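4.2 Do reused boxes stay in use?

The claim that a corrugated box can be used again "many times" appears in nearly all the trade literature we read for this study, and almost never with a number attached. Where a number is given, it tends to come from a bench test in which an empty or evenly loaded box is squeezed until it fails. Such tests say something about the board. They say very little about whether a shop assistant at the end of a shift will flatten a box, carry it to the right cage and put it back into the pool, and it is on this second question that the savings claimed for the Gomham scheme depend.

The scheme, described in Section 3, asks member firms to send used outer boxes back to one of two depots, Balik and Kernberg, where they are sorted and sold on at a lower price than new stock. The operator's own summary speaks of a high rate of return. We asked how that rate had been worked out and were told that it was the number of boxes received in a month divided by the number sent out in the same month. This is a weak measure. A box received in February may have left the depot the previous autumn, and a box that never belonged to the pool counts as a return if it happens to be of the right size. Both errors push the rate in the same direction when trade is falling, as it was in the period covered by the summary.

For this reason we marked 1,317 boxes at Balik with a small ink stamp inside the bottom flap and followed them through both depots. The stamp was kept out of sight so that handlers would not treat marked boxes with special care, although we cannot rule out that staff at Balik, who saw the stamping done, spoke of it to others. The stamping and the depot checks were carried out by Xolani Baloyi, and the visits to Kernberg by Hannelore Oberholzer. 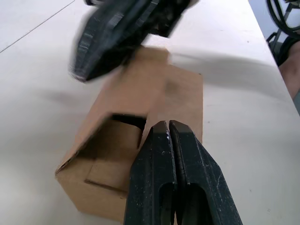 Figure 4. Kernberg, Mar 9, 2020. Photograph: Hannelore Oberholzer.

The first finding is a plain one. Fewer marked boxes came back than the operator's rate would lead one to expect, and the gap was widest for the largest size. Several member firms told us that large boxes are kept for storage or given away to customers who are moving house. From the point of view of waste this may be no bad thing, and a box that spends three years in an attic holding winter coats has arguably been reused. It has not replaced a new shipping box, however, and the operator's figure for board saved assumes that it has.

The second finding concerns sorting. Boxes are graded by eye into "reuse" and "pulp", with a short printed guide to help. The guide names tears, damp and crushed corners as grounds for rejection. It does not say how large a tear, or how crushed. To see how much this matters we passed the same 100 boxes to four graders in turn, in a different order each time, without telling them that the others had seen the lot. The graders agreed readily on the worst boxes and on those that looked new. In the middle they did not agree, and one grader who sent a box to pulp in the morning passed it in the afternoon. Any figure for the average life of a box is therefore partly a figure for who was on shift. 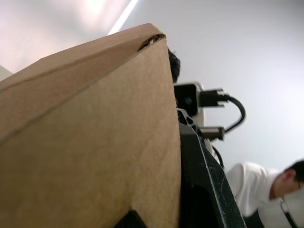
Surface marks seem to play a larger part in these decisions than the guide allows. Graders spoke often of whether a box "looked tired", and two of them said that a firm such as Abou Jaoude, which sends goods straight to private buyers, would complain about old labels and rubbed print long before it complained about strength. We have no reason to doubt this. It does suggest that the compression results quoted in the scheme's leaflet, even if taken at face value, describe a limit that few boxes in the pool will ever reach.

It might be objected that our tracking period was short. A follow-up of 24 weeks will miss any box that sits longer than that with a member firm and then comes back. We accept the point, and have left such boxes out of the totals for "lost" in Table 2, where they appear as "not seen". But the objection applies with greater force to the operator's summary, which covers a shorter period and follows no single box at all.

A harder problem is transport. Flattened boxes take up little room, and the scheme treats their journey back as free on the ground that vans would be returning to the depot in any case. We were unable to check this. The route sheets we were shown for Kernberg list calls made only to collect board, and the person who keeps the sheets could not say whether these had been counted elsewhere. Until they are, we would treat the published saving as an upper bound, and we have not used it in the cost model that follows. Section 4.3 starts instead from the price paid by member firms, taken from invoices, and works back to the number of trips a box must make before either side gains from it.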